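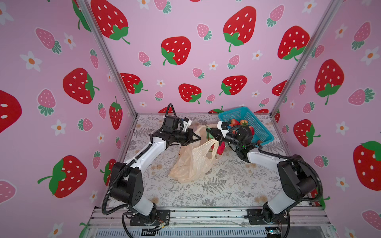
Ticket 505
Status: Resolved, one follow-up open
Opened by: Mal-soon Kwon, Porkberg packing booth
Assigned to: Yu-na Cheon, Ernura packaging support
Product: Nustuvness handle bag, peach, translucent
Category: Film bags / opening and filling
Priority: Normal

Summary

Bags from the new carton do not stay open at the mouth. The two layers cling together below the handles. When an item goes in, it catches on the inner layer and pushes the bag down into a heap. Bags from the previous carton did not do this to the same degree. Carton size is 4000, so we would like to find a fix before asking for a replacement.

Setup as reported

Booth is lined with pink strawberry wallpaper. Light mat on the tabletop, gray botanical print. Blue plastic mesh basket toward the back right corner. Items go from the basket into the bag, bag in the middle of the mat. No bag stand or hoop. Bags are stored folded in the carton under the next table.

Log

8:40 a.m. -- M. Kwon
Opened ticket. Fault shows up on most bags but not all. It is worse early in the day. By late morning it improves somewhat and I can't say why. Nothing in the booth has been moved. The wallpaper and mat were both in place before the new carton came in.

9:05 a.m. -- Y. Cheon
Thanks. Please send the following:
Lot number from the carton end label.
Whether the cling is at the mouth only or runs the full length of the bag.
Where the carton sits overnight, and whether it is near a heater or an outside door.
Whether any bags are left over from the previous carton.

9:30 a.m. -- M. Kwon
Lot 31. Cling is mainly at the mouth and for a hand's width below it. The lower part separates once something is in it. Carton is on the floor against the outside wall. There is a baseboard heater on the same wall, on a timer, and it comes on before we do. I found a sleeve of the old bags in a drawer.

9:50 a.m. -- Y. Cheon
Two possible causes so far. One is static, which fits dry heated air and the change over the morning. The other is blocking, where the cut edges of the film stick to each other under pressure in the carton. They can look alike. To separate them:

Take one bag from the top of the carton and one from the bottom. Hold each by one handle and let it hang. If the loose handle swings toward your sleeve or the wall, that is static. If the two layers stay flat together and peel apart with a faint crackle along the cut line, that is blocking. Repeat with an old bag.

Do this away from the booth if you can, with plain wall behind you. The film is pale and hard to see against a busy print.

10:20 a.m. -- M. Kwon
Done in the hallway.
New bag, top of carton: handle swings to sleeve. Peels easily.
New bag, bottom of carton: handle swings to sleeve. Cut line stuck, needs a rub to start.
Old bag: slight swing. Peels easily.

So the answer seems to be both. The old bags were in a drawer on the inside wall.

10:35 a.m. -- Y. Cheon
Agreed, both. The bottom bags have had the weight of the carton on them. Heat from the baseboard would make that worse. Film on this bag is listed at 13 microns, and at that thickness a small amount of sticking at the cut line is enough to hold the mouth shut.

Please move the carton off the floor and away from the heater. Stand it on its side so the sleeves are upright and not stacked. Leave it there through the next shift before judging the result. Take bags from the middle in the meantime.

10:50 a.m. -- M. Kwon
Carton moved to the shelf on the inside wall, on its side. Continuing with bags from the middle.

11:40 a.m. -- M. Kwon
Better at the mouth. New observation, possibly a separate fault. With the mouth open, the lower half of the bag still folds under itself on the mat. An item placed near the top stays near the top, and the next one has nowhere to go. The bag also creeps across the mat when an item is pressed in.

11:55 a.m. -- Y. Cheon
Treat that as a separate fault but keep it on this ticket. Questions:
Is the mat smooth or textured to the touch?
Is the bag placed flat first and then opened, or opened first and then set down?
Is there anything in the bottom of the bag before the first item goes in?

12:10 p.m. -- M. Kwon
Smooth, wipes clean. Bag is placed flat and opened on the mat. Nothing in the bottom.
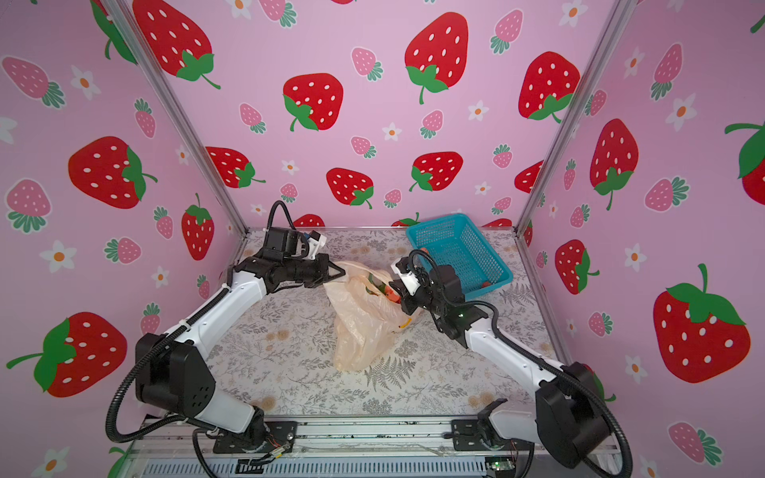
12:30 p.m. -- Y. Cheon
The folding is normal for this bag. It has no base gusset worth mentioning and the film is too soft to stand. With the handles up and nothing in the bottom, the lower part drops and creases, and the first item rests on the crease. The sequence matters more than the film here. Suggested order:

1. Rub the mouth once to break the cut line.
2. Lift by both handles and let the bag hang clear of the mat, so that the bottom seam drops straight.
3. Lower it until the seam rests on the mat. Stop there. Do not let the sides go slack.
4. Put the heaviest item in first and see that it reaches the seam.
5. Add the rest.

On the creep, try a damp cloth over the mat and let it dry. Dust and film additive both build up on smooth mats and the bag slides on them. Skip any spray polish.

12:45 p.m. -- M. Kwon
Mat wiped with plain water. The cloth came up gray, so there was something on it. Will run the new order after the break.

1:50 p.m. -- M. Kwon
Results with the new order:
First item reaches the seam on nearly every bag. Failures were bags where step 1 was skipped.
Creep is reduced. It is not gone.
One split at the base of a handle. The bag had been lifted by that handle alone with items inside.

Another thing I noticed. Small items catch on the rim of the mesh basket on the way out and then arrive at the bag at an angle. Would a different basket help? We have a solid-sided one, white, slightly lower.

2:10 p.m. -- Y. Cheon
Try it if it is easy to swap, but change one thing at a time. I would move the existing basket first. If it is back against the corner post, there is little clearance on that side and items get drawn out over the near rim at a low angle. Bring it forward and toward the middle by its own width and compare.

On the split: the handle on this bag is the same film as the body, with no reinforcement. Both handles carry the load or one of them tears. If it occurs again with both handles held, put the bag aside with the torn edge protected and I will ask for it back.

2:25 p.m. -- M. Kwon
Basket moved forward. Catching is less frequent. I will leave the white one on the shelf.

3:15 p.m. -- M. Kwon
Tried a few bags from a Prajapati sample pack that was left here in October. Opaque, heavier film. They open without rubbing and the bottom stays down. They are also stiff at the handles and we cannot see what is in them without opening the mouth again, so for our purposes they are not a replacement. Recording it in case somebody asks.

3:30 p.m. -- Y. Cheon
Noted. If you want a heavier translucent bag, the Nustuvness range has one in clear. Peach is only made in the thin film at present. I can send a sleeve to compare.

3:35 p.m. -- M. Kwon
Please send. Clear is acceptable, although the peach shows up better on the light mat.

Next shift, 8:30 a.m. -- M. Kwon
Carton has been on the inside wall overnight. Repeated the hanging test in the hallway.
Middle of carton: slight swing, peels easily. Same as the old bag.
Bottom of carton: slight swing, cut line still stuck on some.
The early-morning fault did not appear in the booth. The heater ran on its timer as usual.

8:50 a.m. -- Y. Cheon
That confirms storage as the main cause of the static complaint. The sticking at the bottom of the carton will not recover by itself. For those sleeves, flex the whole sleeve back and forth along the cut line before opening it. Fan it like a pad of paper. If more than the bottom layer is affected, tell me and I will raise it as a defect against the lot.

9:20 a.m. -- M. Kwon
Flexed the bottom sleeves. Two still stick badly and have been set aside, labeled with the lot number. The others are usable. No need for a replacement carton.

Resolution

Fault 1, mouth clinging shut. Cause: static from storage beside the baseboard heater, plus blocking in the lowest sleeves. Fix: carton moved to inside wall, stored on its side, bottom sleeves flexed before use.

Fault 2, lower half folding under. Cause: bag opened flat on the mat with no weight at the seam. Fix: hang the bag by both handles, lower to the seam, heaviest item first.

Fault 3, bag creeping on mat. Cause: residue on a smooth surface. Fix: wipe with plain water at the start of each shift. Partial improvement only.

Fault 4, items catching on basket rim. Cause: basket too close to the corner. Fix: basket brought forward.

Open follow-up

Clear heavier sleeve to be sent to Porkberg for comparison. Y. Cheon to collect the two set-aside sleeves from lot 31 at the same time. M. Kwon to report on creep once the mat has been wiped daily for a full week -- if it is still a nuisance, we will look at a mat with some texture.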